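Clubs > Robotics > Stories

News Teams Calendar Join Contact

Two arms, one table: an evening with the Bellamy robotics club 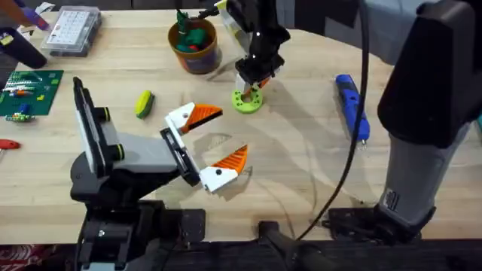
Getting two arms to share a table is harder than getting either one to work alone, the club captain told me before I had my coat off, and she was grinning when she said it. "We spent all of October on one thing – who goes first!"

The club has 15 members, and they print a lot of their own parts. The white finger brackets are theirs, and so are the orange pads with the teeth. "The first pads were smooth and everything slid," she said. "Then somebody cut ridges into the design and we were all yelling."

They are getting ready for the Nerncombe meet, where each team has to pass a ring from one arm to the other. Lundar, last year's winner, did it without a single drop. "They're so good," said a younger member, who has watched their run more times than he would admit. "I want to see their code."

A grant of $3,000 paid for most of this year's work. What would they buy with another one? "More filament," the captain said, already heading back to the table. "And a second table."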